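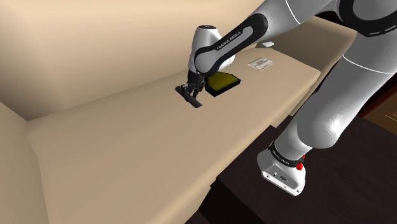

Beige is a perfectly good colour for a bench.

Give me back the bench

By Ineke Jansen

I have looked at a lot of kitchens lately. We are renting while our own place in Kuvari gets a new roof, and before we settled on the rental we walked through a great many houses with our shoes off, being polite about carpets. The kitchens were lovely. They had taps that pulled out on hoses and drawers that closed themselves. What most of them didn't have was a decent stretch of bench you could do something on.

I want to argue for the bench. I mean the plain, long, hip-high surface that runs along a wall or sticks out into the room, and I think it's the best piece of furniture in any house. I'd go further and say it's the best room in the house, even though it isn't a room.

The one I grew up with was laminate, speckled brown, with a burn mark beside the stove in the shape of an iron. My mother never had it replaced. On it, over the years, we made jam, cut out school dresses, splinted a magpie's wing, glued the same teapot lid on three separate occasions and took my brother's Atari to bits with a butter knife. The Atari went back together with one screw left over and worked for years. I did my homework there every night from Grade 3 until I left home, at one end, while tea was made at the other. There was a desk in my bedroom. I kept jumpers on it.

What makes a bench so good is partly the height. You stand at it, so you come and go. Nobody has to pull out a chair and commit to anything. A teenager who would never sit down for a chat will lean on a bench for forty minutes eating toast and tell you the whole of a friendship, start to finish, as long as you keep peeling things and don't look up too often. I've had the most important talks of my life side-on to somebody, both of us looking at a chopping board. I can't remember one I had on a couch.

And the light! Kitchens get the good light because somebody once worked out that people with knives ought to be able to see. So that's where you go to take out a splinter, or thread a needle, or read the tiny writing on a box of cold tablets. My friend Ramiro Cuesta paints model trains, and he has a proper shed for it, with a heater and a lamp on a spring arm. He paints the trains in the kitchen. The shed has the boxes the trains came in.

Somewhere along the way the bench got turned into a display. I blame the stone, a bit. When people spend a fortune on a slab they become nervous about it, and fair enough, I would too. There was one house we looked at, a really beautiful one, where the agent moved my keys. I'd put them down while I looked in the pantry and he picked them up and handed them back to me, very nicely, and then wiped the spot with his sleeve. The asking rent was 850 a week. I kept thinking about it in the car. You would be paying 850 a week to live somewhere you couldn't put your keys down.

Then there's the island with the sink in the middle of it. I know some people love them and I have eaten very well at several. But look at what's left once the sink and the cooktop and the little pop-up tower of power points have all gone in. You get a strip at each end big enough for a dinner plate. You can't roll pastry on that. You certainly can't lay out a sewing pattern, or sort a jigsaw by edges, or have one kid icing biscuits beside another kid doing fractions.

Ramiro says I'm being unfair and that people with small kitchens have to fit the sink somewhere. He's right about small kitchens, and small kitchens are in fact my best evidence. The finest bench I ever had was in a flat over a dry cleaner's, when I was newly married and we owned one saucepan. It was 202 centimetres long. I know because I measured it for a piece of lino and wrote the number on the wall in pencil, and it was still there when we moved out. The kitchen was so narrow you had to back out of it. But the sink was jammed down one end and the stove was across from it, and everything between was clear run. I made our wedding thank-you cards on it. I made 17 Christmas puddings on it one November for the school fete, strung up from a broom handle, and there was room left over for the wireless.

Whoever laid out that kitchen had very little to work with and spent all of it on bench. I'd like to shake their hand.

The usual answer is that we have tables for this sort of thing. I like a table. We eat at ours and I wouldn't be without it. But a table is a sitting-down place, and it has to be cleared by tea time, and most jobs worth doing don't finish by tea time. A good bench has a far end. You can push the half-mended lamp or the seed trays or the tax down to the far end and cook sausages at the near end, and in the morning the lamp is waiting where you left it. I think a lot of hobbies die from having to be packed away. I took up bookbinding twice. The first time, everything lived in a tub in the hall cupboard, and I did it for a fortnight. The second time I let it sit at the far end of the bench, press and all, and I've now bound more notebooks than my relatives can use.

Yes, it looks messy. Visitors can see the glue. I've decided I like walking into a house and seeing what people are in the middle of, and I've never once thought less of anyone over it. I usually want a go.

So when our roof is done and the builders start on the kitchen, the plan is simple, and it has upset two designers already. The sink goes hard left. The microwave goes in the pantry. The cupboard over the bench comes down so a tall person can lean in without hitting their head. The toaster stays, because I'm not a monster, but it's the only thing with a permanent spot. We're having laminate, the tough kind, with a square edge so you can clamp a mincer or a pasta machine to it. It'll be as long as the wall will allow.

The second designer asked me what the space was for. She had a form on her tablet with a box to fill in, and she read me the choices: food prep, casual dining, entertaining, other. I picked other, and then I talked until she ran out of room in the box. She was very good about it. She did ask whether I'd like a pop-up tower of power points, and I said two ordinary ones on the wall would be lovely.

If you're planning a kitchen this year, please go and stand in the one you've got, late in the afternoon, when everyone's home. Watch where they put things down. Then build more of that, as much as you can afford, and let the tap be an ordinary tap.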